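Mar 30, 2019

Wheel bearings, then. A few of you asked after my post about the noise on the Ferora, so I'll put what I know in one place.

1/ A worn bearing usually hums. It rises with road speed and it doesn't care what gear you're in. If the note changes when you dip the clutch, look somewhere else first.

2/ Tyres can make nearly the same sound. Run your hand over the tread both ways. If it feels like saw teeth, swap the wheels front to back and drive the same road again. If the noise moves, it's the tyres.

3/ On the Ferora it started at 20 mph and was loud enough at 69 to drown the radio. I used the long straight out of Prolluldale, as the surface there is smooth.

4/ Steering gently left and right at a steady speed helps. Turning right loads the left side, so if the hum gets louder on a right-hand bend, suspect the left bearing. It's a good clue but it has been wrong for me once.
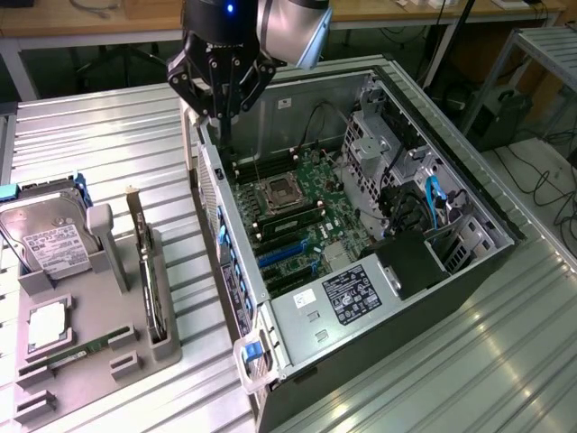

5/ Next, get the wheel off the ground with the car on a proper stand. Hold the tyre top and bottom and rock it. Any knock could be the bearing or a ball joint, so have someone press the brake while you do it. If the play goes with the brake on, it's the bearing.

6/ No play doesn't clear it. Mine had none at all. Spin the wheel by hand and rest your fingers on the coil spring. A rough bearing comes through as a fine buzz.

7/ Check which type you have before ordering. Mine is a bolt-on hub, four bolts from the back. Older ones need a press. The garage in Flurkness charges 80 pounds to press one in if you bring the knuckle to them.

8/ I fitted a Srisuk hub. The speed sensor ring is built into the seal on one side, and you can't see it by eye. Keep it away from magnets and don't put it face down on a dirty bench.

9/ New axle nut every time. Do the final torque with the wheel on the ground, but don't roll the car on the bearing before the nut is tight.

10/ Old one had done 2000 miles after I first heard it, which was too long. I'd put it down to tyres all that time.

11/ Someone asked about the rear ones. Same checks, but mind the handbrake is off or the wheel won't spin. I'll do the rears in April if they need it.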